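Search this site
Type and hit enter
Home Kitchen Workshop Laundry Kids' Stuff Contact

One Bin, Two Sections: My Favorite Fix for a Messy Workshop
March, by Shiuli Ranasinghe

I love a divided bin! If I could keep only one piece of storage in the whole workshop it would be a big gray one with a panel across the middle, because it does the work of two boxes and takes up the floor space of one (and there's never enough floor in mine).

My first came home from a clearance shelf in Pikevside, and I put it straight to work on the blocks and offcuts that had been living under the bench since we moved in. Big pieces go in the deep section. The shallow or smaller one gets the odds and ends you want to grab fast: pencils, sanding pads, the tape measure. Try to leave one side mostly clear for the first week or two and see what wants to live there. It fills itself, believe me.

Blocks are the perfect thing to start with. They stack, they don't roll away, and if they're painted you can gather them by color, greens in a back corner and reds wherever there's space left. You'll spot the one you want in a second.
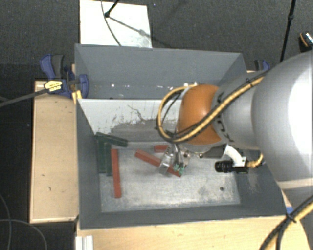 Should I worry about scuffs on the divider?
Scuffs and scratches are only marks, so leave them be. Replace the panel when it bends, cracks or won't stand up straight anymore.

Now for cleaning, which is so much quicker than you'd think! Tip everything out, vacuum the corners with the narrow nozzle, then wipe the bottom with warm water and a drop of dish soap. Gray smears on a pale panel usually lift with a damp melamine sponge. Go gently and try a small patch first. Let both halves dry completely before anything wooden goes back in.

Placement matters too. Stand the bin between two work surfaces and you can sweep things into it from either side, so clearing up after a job takes me 3 minutes, tops. Carpet underneath is fine (mine is dark and hides everything), but lift the bin now and then and vacuum there as well. My neighbor Emrys Lougher found 23 screws under his!

Next month: what to do with all those jars.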